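Desk surface for a small home office: white, wood or glass?

zoriana_p
Finally setting up my own desk in the spare room, and I'm so excited I've measured it 4 times! I'm torn between a white top and something darker. Budget is 600 for the top and legs together. Who has lived with white for a while?

kyrylo.h
White, every time! My room faces north and my old walnut top swallowed all the light. Swapped it in July and I can read at 4 in the afternoon without a lamp. Wipes down in seconds too.

Bondarchuk_M
Have to disagree. White shows every crumb, every pencil mark and every coffee ring. I had one for two years and spent my life with a cloth in my hand. Oiled oak gets prettier as it ages, and you can sand out a mistake.

kyrylo.h
Coffee rings are what coasters are for :) Look how calm a pale top is, though. Second one is just the surface, the others are with a power strip on it:

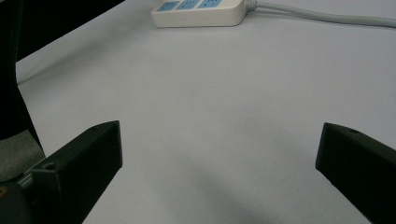
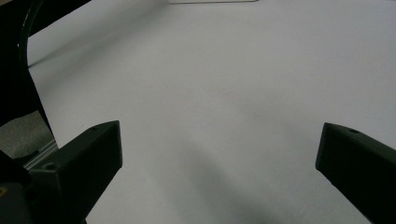
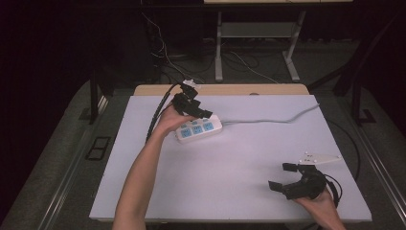
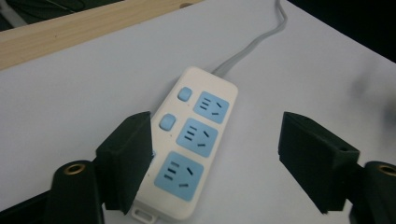 White tabletop, power strip in all but the second.

zoriana_p
Oh, I love that. And a white strip on a white top hardly jumps out at you! Where do people put theirs, on the desk or underneath?

danylo_o
Underneath, in a tray, screwed to the back rail. I have the Ekel tray and I'd buy it again tomorrow. Leave slack in the cord if your desk goes up and down (ask me how I learned that).

kyrylo.h
On top for me. I plug and unplug all day and I'm not crawling around on the floor for a phone charger.

Bondarchuk_M
Under. On that much we agree, Danylo. Still voting oak.

nazar_h
Check the price of legs before you fall for a top! I got carried away with a Flillus frame and a thick slab and ended up at 1,266 all in. Gorgeous desk, I grin every time I sit down, but it's double your budget.

zoriana_p
Ouch! OK, plain legs, white top, tray underneath. Myroslav, I promise to buy coasters. Does anyone know if the Ekel tray needs pilot holes?

danylo_o
Yes, small ones. Put tape on the drill bit so you don't come out through the top.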